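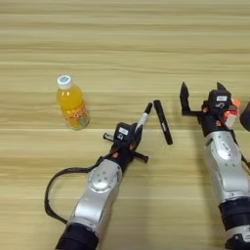
Thread on teaching the two-arm bench by remote control, as a few people wrote in after my last lot of posts. 1/5/20

The task is a desk tidy. Markers go in the mesh pen cup, the juice bottle stays where it is. I sit at the back with a handle in each hand and the arms copy what my hands do. Each run is saved and the lot goes to training in the evening.

My first 12 runs were poor and I binned them. I was moving the way I would with my own hands, quick at the start and then fiddly at the end. The arms follow a fraction behind, so you overshoot and the correction gets saved along with everything else.

What I do now is slow the whole thing down to one speed. Come in from above, stop, close, lift, then travel. If I have to stop and think, I scrap the run. Zikonent (our recording software) keeps the pause otherwise and you end up with a robot that hesitates in the same spot.

The grip on a marker matters more than I expected. Take it near the end and it swings when you lift. Take it near the middle and it stays put, but then you've less length to drop into the cup. I go slightly towards the cap.

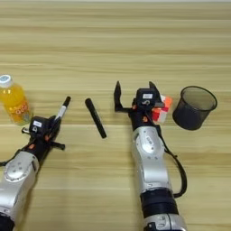
Flurina Thaler: Do you shift the bottle and the cup between runs, or leave them be? We left ours alone for a month at Baert and the arm learned the table instead of the job.

Yes, I shift them. A small move after every 3 runs, a bigger one after every 6. The bottle is the one I forget. It isn't part of the job, but the arm has to go past it, so it needs to turn up in different places too.

Lighting I leave alone for now. Delwyn Sheehan wants the blinds up for half the runs and she's probably right, but I'd like one version working first.

Two arms is harder than one. My left hand drifts when I'm watching the right. The fix was to park the idle arm on purpose and look at it before starting the other.

Next job is passing a marker from one gripper to the other. I tried it 2 times this afternoon and dropped it both times. More when I've got a clean one.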